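Wrist camera add-on, worth the line item?
Small Shop Automation > Buying and Budgets

yobi_bench
12 Jan 2020
We have a quote from Fenex for a second arm and gripper. Arm price is what we expected. What bothers me is the optional wrist camera at 700 on top, plus a support plan that renews every March. The sales rep says everybody takes the camera. I bet they do, after he tells them that. We do pick and place out of trays, same six parts all year. Has anyone bought one and been able to show it paid for itself?
Yetunde

mfarkas
Skip it. We bought two and one is in a drawer. If your trays sit in a fixture you already know where the parts are.

goro_fan_384
Disagree with mfarkas. Fixtures wear, people bump them. We run the Goro camera on a wrist mount and I would not go back. The 700 is small next to one bad week.

mfarkas
What did the bad week cost you, though? I keep asking people this and I keep getting "a lot."

Radwa B.
I do the budget for a test lab, so I read these quotes for a living. Three things I'd want in writing before you sign for the camera:

Minimum focus distance. The sheet gives you resolution and field of view and goes quiet on how near you can get. Up close is where a wrist camera spends its life, and if everything past the fingertips goes soft you have paid for a very expensive proximity guess.
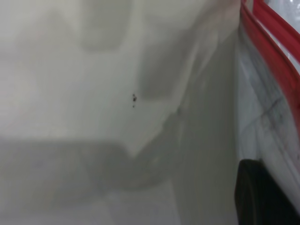

Lighting. Ours came without a ring light and that was another 50 each, and then a bracket, and then somebody's afternoon. White surfaces are the worst for us. There is nothing for the software to grab.

Who recalibrates after a gripper change. If the answer is "your integrator," get the day rate now.

I'm not against buying one – I'm against buying one off a demo done with a checkerboard on a nice black table.

goro_fan_384
You can swap the lens for a close focus one. Took me ten minutes.

Radwa B.
And did that void the warranty? Ours would have.

goro_fan_384
No idea, never asked.

mfarkas
There's your answer, Yetunde.

than_d
Middle position. Get the arm quoted with the cable run and the mounting plate but no camera. Avoswood did that for us and the plate was cheap. A year on we still haven't added the camera, but we could. Also ask for a loaner and put it on your own trays with your own lights. They told us no twice and then one showed up.

yobi_bench
Thanks all. I asked Fenex for the minimum focus distance and got the same brochure back as a PDF. Asked again. I'm leaning toward than_d's version, plate and cable only, and taking the support plan off until someone can tell me what it covers.

Margareta F.
Check that the plan isn't tied to the arm warranty before you strike it. Ours was, page 6, small type.

yobi_bench
Just looked. It is. Going back to the rep.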